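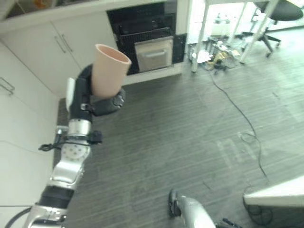 9 November 2019. Grip force runs, soft objects. The question left over from July is whether a finger current limit set once per object class beats a limit the controller works out for itself on first contact. Krishnamoorthy thinks the fixed limit is enough for a kitchen. I was not sure, so I wrote both into the Girkar controller and put them through the same object list. Paper cups are the hard end of that list. With the fingers wrapped low, like on the pink one, the rim has nothing around it to keep it round, and any squeeze at the bottom shows up as a change of shape at the top. I scored a hold as good only if the rim stayed round by eye and the cup did not slide.

Fixed limit: 200 trials. Contact limit: 200 trials. Same start pose, same approach speed, order shuffled by the script so I could not favor either one. I threw out 18 trials from the fixed set where the arm planner timed out before the hand closed. Those say nothing about grip. They are still in the log, marked "no close".

The contact method works like this. Close slowly until any finger sees a rise in current, wait, close a bit more, and compare the second rise to the first. Stiff things give a steep second rise. Soft things give a shallow one and the limit gets set low. The wait matters more than I expected. With no wait the second reading is mostly motor friction and every object looks stiff.

The paper towel roll is the odd case. It reads soft at first contact, then stiff once the outer layers are pressed together, so the limit comes out different depending on how far the fingers have gone before the second reading. Krishnamoorthy wants a third reading. I would sooner try a longer step between the two we have.

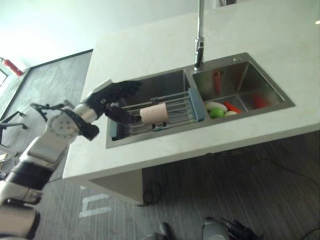

Paper towel roll on the rack over the left basin, hand at the left edge of the sink.

Produce not started. Rodrigues wrote the object sheet for it and wants it handled as a separate class. Fine by me, but the sheet needs weights before we use it.

Threshold now in the config is 867, in raw counts from the driver. Do not convert it to amps yet. The Balier scale factor and the one in our own code do not agree and I have not found out which is right.
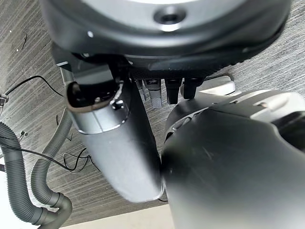
Current noise is the other thing to fix before Monday. The baseline wanders when the arm joints move, and a wander the size of the second rise makes the soft/stiff call useless. I want to know if it is electrical or mechanical. There are thin wires crossing over the corrugated hoses and a tangle of them near the silver finger, so a tug from the wiring is worth ruling out first. Plan: log 3 minutes with the joints parked, then 3 minutes with the wrist turning and the hand open, and compare. If the wander follows wrist angle it is probably drag. If it follows joint speed I will look at grounding.

Krishnamoorthy has the plotting script. Iturance folder, under grip_soft - please do not rename the columns again.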